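About Us

Hi, I'm Si-woo Moon, and Skernesora is my shop. We look after two-armed robots for people who have bought or leased one and would like it to keep working after the first month. We do setup, regular care and repairs, and we're happy to take on machines somebody else put together (no judgment, I've put a few together badly myself).

I started out fixing packaging machines at a firm called Marikar, where I spent most of my time under a conveyor with a flashlight in my teeth. When the first two-armed units came in I was the one who read the manual, so I got the job of keeping them alive. I left in September a few years back, rented a place with a tiled floor and terrible heating, and opened Skernesora with one customer and a borrowed torque wrench. The heating is better now!

The machine we know best is the Vorov. It's a good robot, but it likes attention. When one comes to us, or we go to it, the first thing I look at is the cables. Every cable on an arm needs enough slack for the wrist to turn all the way round and not so much that it catches on whatever the robot is reaching past. I move each joint slowly by hand through its whole travel and watch the loops. If a loop goes tight or rubs on a joint ring, it gets rerouted before the power goes on. Then I check the finger screws on both grippers, wipe the pads, and zero the jaws with nothing between them.

After that comes grip force, and that's the part I could talk about all day. Everybody sets it on a hard block and then wonders why the robot can't hold a towel. We set it on soft things. Pillows are my favorite because they squash, they slide, and they hang differently depending on where you grab them. 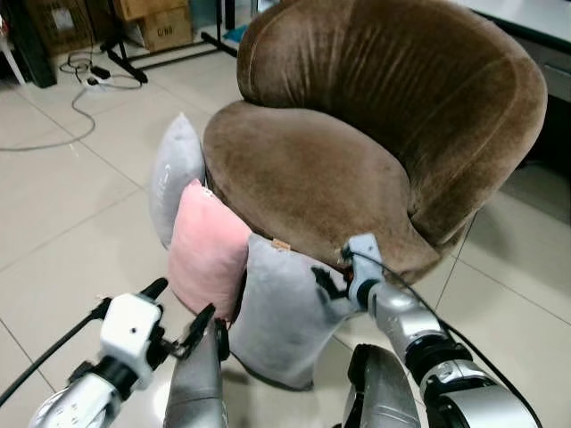
Setting up on throw pillows and a brown tub chair, right arm on the front gray one.

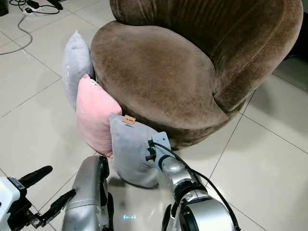

I run 20 lifts per arm at one setting, write down the slips, change one number and go again. One number at a time, please. I have undone whole afternoons of somebody's work where three settings got changed at once and there was no telling which one did it. If the slips keep coming from the same side, I stop fiddling with force and go look at the finger alignment, and often there's a screw that has backed out a hair.

Regular care is simple. We come by every 700 running hours, or sooner if the robot works near lint or pet hair. A visit takes about 5 hours and covers the cables, fingers, joint play and brakes, plus a backup of the settings. You get a written sheet with the old and new values on it, and I'd love it if you taped it somewhere near the machine so the next person can find it.

For repairs, call before you ship anything. A lot of "dead gripper" calls end with a connector pushed back in while we're on the phone, and I don't charge for those. If it does need to come in, take the grippers off, pack them separately, and leave the cables plugged in at the arm end. We keep spare fingers, pads and wrist cables on the shelf. Gearboxes we order from Virnance, and those take a while.

We don't sell robots and we don't write big custom programs, though I can point you to people who do. If you just want to see how a setup goes, come by and watch one. Bring a pillow if you like, I go through a lot of them.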